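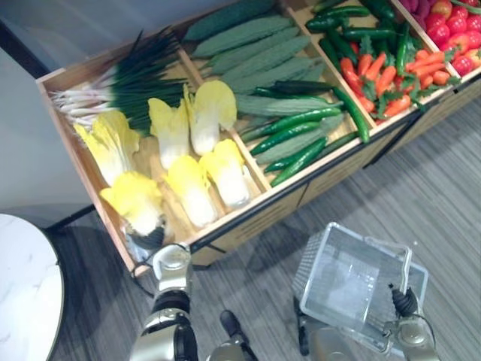
Sell It by the Half

The cabbage I grew up with was bought whole, because whole was how it came. My mother would carry it home, use a third of it that night, and put the rest in the bottom drawer with a plate over the cut side. The second third went into soup. The last third was argued about. By the time anyone agreed on what to do with it, the outside leaves had gone gray and it went in the trash.

I live alone now, and for most of my adult life I bought vegetables the way she did. A whole napa cabbage, a whole celery, a three-pound bag of carrots, a five-pound bag of potatoes. I threw out a good part of all of it and thought of that as a personal failing. I have changed my mind. I think the size of the thing on the shelf has more to do with it than my character does, and I think grocers should cut more vegetables in half and sell them that way.

This is a small opinion but I hold it firmly.

Start with who is shopping. A store that sells only whole heads is selling to a household of four that cooks most nights. There are plenty of those households and I have nothing against them. But there are also widows, students, people who work nights, couples with one person who won't eat greens, and people like me who like cabbage very much on Monday and are done with it by Wednesday. A half is the right amount for us. The family of four can buy two halves and lose nothing.

The usual answer is that a careful cook uses everything. I have read a great deal of advice on this point. Pickle the rest. Freeze it. Make stock. Plan the week's meals so that the same cabbage turns up four times in different clothes. I have tried all of these. Pickling is fine if you want pickles. Frozen cabbage comes out limp and is good only for soup, so you have traded a cabbage problem for a soup problem. Meal planning works until a friend calls and you go out to eat. The advice assumes the shopper has a lot of spare attention, and that the best use of it is to make up for a decision the store made about size.

I shop in Hatden, which has two places to buy produce if you don't count the gas station. One is the supermarket out by the highway. The other is Daline, a narrow shop near the post office. Daline has cut its big vegetables for as long as I have been going there. Napa, green cabbage, winter squash, daikon, watermelon in summer. They are priced by weight, the same per pound as whole. The supermarket also sells cut vegetables, but there it means a plastic tub of cubes for close to three times the price. I don't object to the tubs. Some people have trouble with a knife and the tubs are a real help to them. But a tub of cubed squash is a different product from half a squash. It dries out faster, it costs more, and it decides for you what size your pieces will be.

Half a vegetable leaves all the cooking decisions with the cook. It also tells you something a whole one can't. When a cabbage is cut you can see how tight the leaves are and whether the core has started to bolt or go brown. I have brought home whole cabbages that looked perfect and were black-specked all the way in. The shopper who buys a half is looking at the inside before paying for it. I would think this was an argument against cutting, from the store's side, except that a store with good produce ought to want you to look.

There are honest objections. The first is that a cut face doesn't last. This is true, and it is the reason most stores give. A whole napa will keep for weeks in the cold, and a cut one has days. But the cabbage is going to be cut at some point. If I buy it whole and use half, the other half has a cut face in my refrigerator, where it will be wrapped badly and forgotten. The clock has started either way. In the store, at least, somebody else may come along and buy it that afternoon. A store that cuts only what it expects to sell that day, and keeps the rest whole in the back, isn't taking much of a risk.

The second objection is labor. Somebody has to stand there with a knife. I won't pretend that costs nothing, and I know the margins on cabbage are thin. Still, the same stores pay people to build pyramids of oranges, and I have never once bought an orange for the pyramid. A person with a sharp knife can halve a case of cabbages in 10 minutes. I have done it myself, at a church supper, and I am slow.

The third is cleanliness. Cut produce has to be handled more carefully than whole, and it should be. The board and the knife need to be clean and the pieces need to be kept cold. Stores already know how to do this with watermelon. Nobody thinks it strange to buy a quarter of a watermelon. We accept it because a watermelon is plainly too big, and I would only ask that we extend the same thinking to a four-pound cabbage.

A fourth objection, which I hear mostly from friends, is wrapping. They picture every half in its own layer of plastic film and ask whether the planet comes out ahead. I don't know for certain. What I can say is that throwing out half a cabbage wastes the water, the fuel and the field it came from, along with the cabbage. I would rather see a sheet of film than that. I would rather still see paper, or a bag I bring from home, and where the turnover is quick enough I don't see why that can't be done.

I used one of those kitchen-tracking apps last year, one called Nuvlow, because I wanted to know whether I was imagining things. You type in what you throw away and it keeps a list. I stuck with it for 13 weeks, which is longer than I have stuck with any other app. It told me what I suspected. I threw away almost no eggs, almost no bread, hardly any onions. What I threw away was the second half of large vegetables and most of every bunch of herbs. I don't offer this as science. It was one kitchen and I surely forgot to enter things. But the list was nearly all the same item in different colors, and it was hard to look at it and conclude that I needed another lecture about planning.

Herbs deserve their own complaint. A recipe wants a spoonful of dill and the store sells a bunch the size of a bouquet. Scallions are better, because a bunch is small and I can get through it, and because they go with everything. Celery is the worst of all. I have never met anyone who finished a celery. Two or three stalks, sold loose, would suit nearly every recipe I own, and I have seen this done exactly once, at a market in another state.

Older shops used to work this way as a matter of course. You asked for a piece of squash and the grocer cut you a piece of squash. You asked for a bit of parsley and got a bit of parsley. That went away when the counter went away and we all started serving ourselves. Self-service gave us many good things, mainly speed, and I don't want to stand in line for my carrots. But it also fixed the sizes. Whatever is put out is what can be bought, and the whole head became the unit because it was the unit that needed the least handling.

It doesn't have to be everything. I am not asking for half a tomato. I would start with five or six vegetables that are too large for a small household: the cabbages, the winter squashes, the big radishes, celery, maybe cauliflower. Put the halves next to the whole ones, at the same price per pound, and see which pile goes down. If it's the whole ones, fine, cut fewer tomorrow.

I asked at the supermarket whether they would consider it. The young man in produce was polite and said I could fill out a card at the front desk, so I filled out a card. I have not heard back. In the meantime I walk to Daline, where I can buy half a napa and eat all of it.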